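The second-hand kit trade, and why your club should be in it

March 2018

Sign-up week in Nakcombe. Cold hall, long line, parents doing sums in their heads. Club fee, league fee, then the kit. The kit is what gets them. Shirt, shorts, socks, a warm-up top that the kid will wear twice and lose on a bus.

Two seasons ago the Nakcombe juniors tried something different. A swap rail. Bring in what doesn't fit, take what does, no money, no names written down. It was one clothes rack and a table by the door. Last year 1069 pieces went through it. That's for a town with one decent field.

Rajitha Patwary runs it, more or less. She didn't plan to. "I had 3 boys and a closet that wouldn't close," she told me, folding the whole time we talked. Never stopped folding. She started with her own bags, then the neighbors' bags, then bags left on her porch overnight with no note.

Rules are short. Clean stuff only. No single socks. Boots tied together by the laces – she is fierce about the laces. Holes are okay if they can be mended, and a few of the grandparents take a pile home on Thursdays and bring it back done.

What moves fastest? Small sizes, obviously, kids grow out of them before they wear them out. Goalkeeper gloves never last the morning. Adult large just sits there. So do the old away shirts with the Imalport logo, from the sponsor before last, which the older kids think are embarassing and the little ones fight over.

Shorts are the real workhorse. Nobody cares whose they were. Any red will do for practice, the coaches gave up on matching years back, and a pair with some life in the elastic can go through three or four kids before it gets cut up for rags.

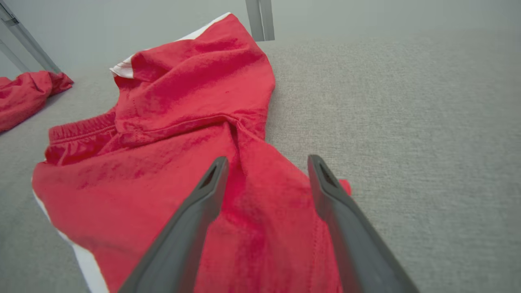

Not everyone is sold on it, and Dilruba Rathnayake wonders what happens to the town's one sports shop if every family stops buying new. Fair point. The shop on Mondal Street did lose some of its junior trade the first year. It has since put up a shelf of its own for trade-ins, $20 off new boots if you bring the old pair, and the old pairs go to the rail.

Other clubs are asking now. Flestitlow wants to start in April, before the summer league, and has already been over twice to look at how the sizes get sorted. Patwary's advice to them was to get a second rack, and to get it first. Hers is still the one rack. It leans a bit too the left.

Next swap is Saturday morning at the hall, doors at nine. Bring bags.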